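Household robot project in Jurdale moves to first-person demonstrations

26/07/2025

A Jurdale robotics firm has begun recording everyday jobs done by hand at home, and will use the recordings to teach its two-armed robot, Swai, how to handle ordinary household items.

Stidau has until now trained Swai by remote control. An operator wears a headset, moves a pair of handles and steers the robot's arms through a job while the movements are logged. The company says the method works but is slow, and that each operator needs 18 hours of practice before their recordings are good enough to keep.

Under the new program, people do the job with their own hands while a small camera worn on the head records what they see. The first round started in May with 25 participants, who each agreed to record 30 minutes a day in their own kitchens and laundries.

"With the handles you are always fighting the delay a bit," said Atieno Mutiso, who runs data collection at Stidau. "When people use their own hands they go at normal speed, and they do the small corrections without thinking about it."

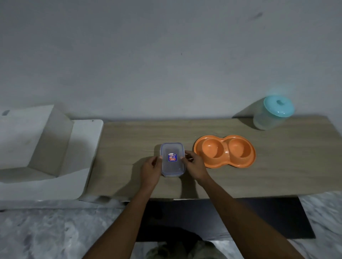
Containers and jars make up the largest group of tasks in the first round. Participants are asked to pick up an item, turn or shift it, and set it down again, using both hands where they normally would. Clear plastic is a known problem for the robot's depth sensors, which often read straight through it. A transparent food container held by its two sides, with only a small printed label near the centre, gives the software little to go on apart from the position of the hands. Mutiso said that was the reason such items were put on the task list early.

Participants are told to leave their tables as they are and to record in whatever light they have. Stidau wants a mix of colours, shapes and backgrounds, and has asked people not to buy anything for the sessions.

Remote control will not be dropped. Tatu Masanja, who leads the operator team, said hand recordings show the order of a job and where to hold things, but not how hard the robot's own grippers should squeeze. Her team will keep recording a smaller set of demonstrations on the robot - 200 for each task - to cover that gap.

The recordings are stored on Pornport, the company's in-house labelling system, where staff mark the start and end of each action. Faces and mail are blurred before anyone outside the collection team can view the footage.

A second round covering folding and wiping is planned. Stidau has not said when Swai will be tested in homes.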